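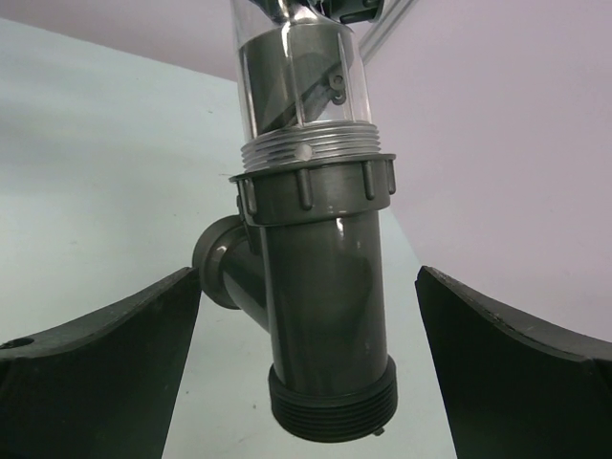 Notebook, August, 14:10

Constituency fund disbursement tracker, Nernthorpe district. Reloaded the release notices after Nele Rieger found two tranches entered under the wrong ward. Table now has 210 rows, 28 still without a treasury reference.
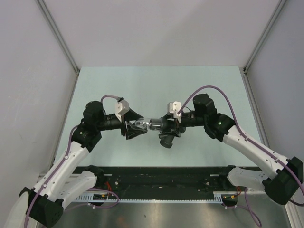

Matching on ward name fails where boundaries moved – Escobar ward is split across old codes. Switched to code plus release date. Left 14 rows unmatched, all school bursary lines. G. Huanca to check these against the assembly order papers.

Open: does a partial release count as released? Rengifo says yes, Zapata says no. Keeping both columns for now. Script saved as match_v2.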